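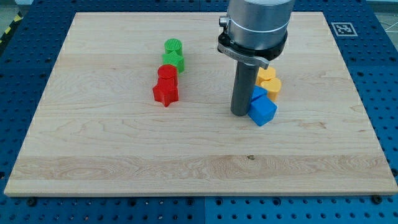
New bench rules for robot arms take effect at Stonon labs

Mon 9 November

Home News Research Safety Events Contact

Stonon has published a set of working rules for the robot arms in its teaching and research labs, replacing the separate notes each lab had kept until now. The rules apply to every bench-mounted arm on the Pirton site, including those used for sorting and pushing tasks with small plastic blocks.

The document runs to 28 pages. It covers who may start an arm, how the work area is set up, what is written down before a run, and what happens after a stop.

Under the new rules, an arm working near people is limited to 90 millimeters per second until the operator has finished a full slow pass of the task. The limit can be raised after that, but only by someone whose name is on the lab's sign-off sheet. The sheet is to be kept at the bench and not in a shared folder.

Boards and other work surfaces must be checked for movement before the first run of the day. If a board has shifted, its position has to be measured again before the arm is powered. Printed markers used for camera positioning must lie flat and be replaced when scratched or stained. Floor tape must be renewed when any part of it lifts.

"Most of this was already being done in one lab or another," said Prys Prothero, who led the drafting. "The trouble was that a student could move down the hall and find a different rule about who resets the arm. Now there is one rule."

The section on contact tasks drew the most comments during the trial period, which began in July. In these tasks the arm slides or gathers objects with a plain rod or finger instead of picking them up. The first draft treated them the same as gripping tasks. The final version asks operators to set a separate lowest height for the tool, so that it can't be driven into the work surface, and to record that height with the results.

Efa Ifans, whose group runs block sorting tests under the Nirnavside project, asked for the change. She said her group had lost two tool tips in the spring after a board was swapped for a thinner one and the height setting was carried over by mistake, then restored wrongly when the old board went back on.

"It takes a minute to check," Ifans said. "We'd rather it was written down."

Each lab has 6 weeks to bring its benches into line. Labs that can't meet the date may ask for more time in writing, and the arm in question must stay at the lower speed until the work is finished. Visiting groups have to read the rules and complete a short practical check before using any equipment.

The rules don't cover mobile robots or the large arms in the Gape building, which have their own fenced areas and a different stop system. Prothero said a second document for those machines is being drafted, but no date has been set.

Copies are available from the lab office and at the Pirton front desk.

Filed under: Lab Safety, Robotics, Site News

Contact the news desk | Copyright Stonon | Back to top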